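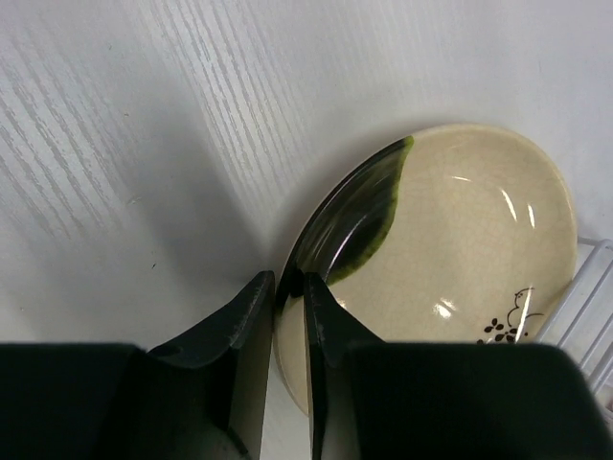
Catalogue page 70

Noreck Gutter Guard Mesh

Noreck mesh is a fine aluminium screen supplied by Mollham for residential eavestroughs and gutters. It is fitted beneath the first course of roofing and fastened to the front lip, keeping leaves, seed pods and grit out of the channel while rainwater drains through.

Product code: 1182
Strip width: 300 mm
Strip length: 2 m
Finish: mill or charcoal
Suitable for: asphalt shingle and low-profile metal roofs

The mesh is not recommended for clay tile or for roofs with a pitch above 70 per cent. Customers with these roofs should consult the Follier range, which is supplied with a formed bracket.

Gutters must be cleared and flushed before installation. Strips are cut with ordinary tin snips and overlapped at each join - corners require a separate mitre piece, sold individually. Fasteners are not included.

Mollham advises an inspection each November, once most leaves have fallen. Debris resting on the mesh may be removed with a soft brush. Pressure washers should not be used, as they can distort the screen and void the warranty.

Orders are dispatched from the Ichikawa warehouse. Cut strips cannot be returned.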